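Sim demos for the turntable sorting job – worth it?
Forum: Learning from examples

quinlan_b wrote:
We've got 217 simulated runs of the Plustemix sorting task so far. Kane Pomare wants 2425 before anyone trains on them. My worry is that they're all the same run. Same table, same tray, same two-part bin.
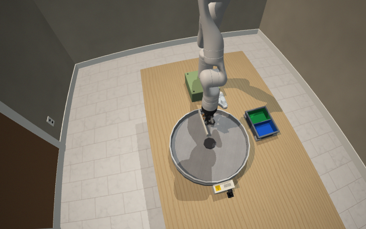 Move the door and repaint the walls all you like, the arm still learns one table. I'd sooner have 15 careful runs on the bench at Grorkgate.

prestness wrote:
Disagree. Fifteen bench runs teach it your bench and your lamp. Have you varied where the pegs start?

quinlan_b wrote:
A bit. They always end up in a ring round the hub, though.

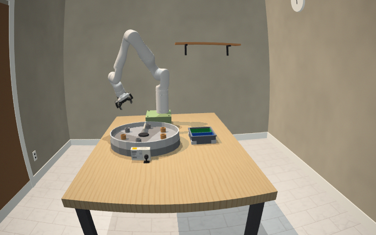

Plustemix cell in sim, gripper clear of the tray, bin with no pegs in it

k_pomare wrote:
The ring is the task. What should vary is the approach, and that's down to whoever is driving. Brodie Waaka's runs look nothing like mine.

quinlan_b wrote:
Then we're teaching it two people's habits and calling it data. Has anyone seen a policy from runs like these cope with a tray that sticks? I haven't.

prestness wrote:
Nor me, to be fair – but I haven't seen one from 15 runs do it either. Here's what I'd check before recording any more:

1. Start poses. Plot the lot and see if they clump. 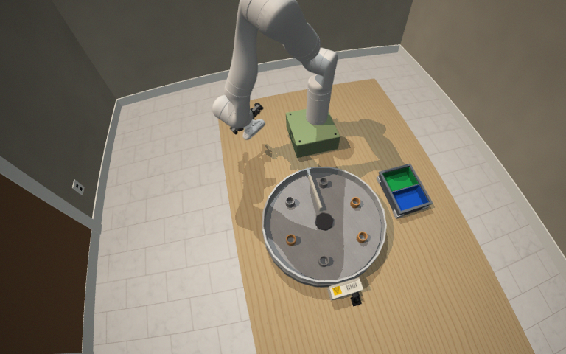

2. Failed grabs. If you bin them all, it never sees a recovery.

3. Hold back up to 2 drivers for testing.

quinlan_b wrote:
We only have two drivers.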